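Dye room notebook – walnut / iron, second round

Thursday, November 14, 2019

Started late, Roy had the big sink till lunch. Wool is the Hurulholm, the gray-white one, skeined up last night by Yvonne. Linen is offcuts from the Mukton bolt, scoured but not well, still felt greasy at the selvage. Would not use it for anything that matters.

Walnut hulls from the July bag (windfalls, frozen). Soaked 12 hours in the enamel pot, strained twice through the old pillowcase. Liquor very dark, smells like a wet basement. Kavinda says leave the hulls in for the whole bath, I say no, bits get in the wool and never come out. Did it my way. He can have the next one.

Bath up to 50 and held there. Thermometer clip is broken again so somebody had to stand over it, mostly me. Wool in first, linen after. Wool took color right away, a flat brown with no red in it. Linen hardly moved. Gave the linen a second dip, a bit better, more like weak tea with milk.

Iron: 8 grams in the small bucket, dissolved in hot water, then cold added up to the line. Too strong I think. Wool went from brown to almost black while I was still looking for the timer. Handle is harsh now. Linen went a nice slate though, so the iron isn't wasted. Poppy wants that slate for the Ellwood sampler and asked could we get it again – no idea, the scour was uneven and I didnt weigh the linen. Weigh the linen next time!!

Rinse: tap water, three changes, last one with a splash of vinegar for the wool only. Water ran brown to the end on the wool. Linen clear by the second.

Unmordanted control skein: brown, fine, nothing to say. Looks the same as the one from the first round when you put them together at the window. Good.

Problems
– pot has a chip inside near the handle, bare metal showing. Could be throwing the browns. Wendy is going to check the other pot for chips
– labels. Ink ran on two tags so those are now "linen ?" and "linen ??". Use the Mukevska tags and pencil
– gloves, only left hands remain in the box
– drying rail is still bent in the middle, everything slides together

To do before next bath
Halve the iron and time it from the moment the wool goes under. Re-scour the linen, whole lot, with soda. Ask Yvonne wheter she has any more of the gray-white or if we change to the cream. Somebody clean the pillowcase, it's in the bucket by the door. 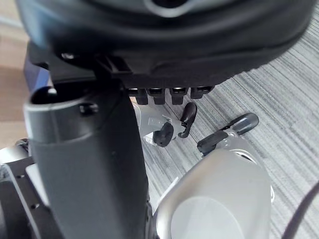 Light test strips next. Want four from this batch, same width, one piece of each linen dip plus wool with iron and wool without. Last time they were pinned all over the place and the edges shaded each other. Hang them the way those four small black blocks sit under the lip of the dark gray housing, side by side with even gaps, only get the left one level, theirs hangs a little lower. Top half under card. South window if Roy moves his jars. Kavinda to cut card tomorrow, I have the pins.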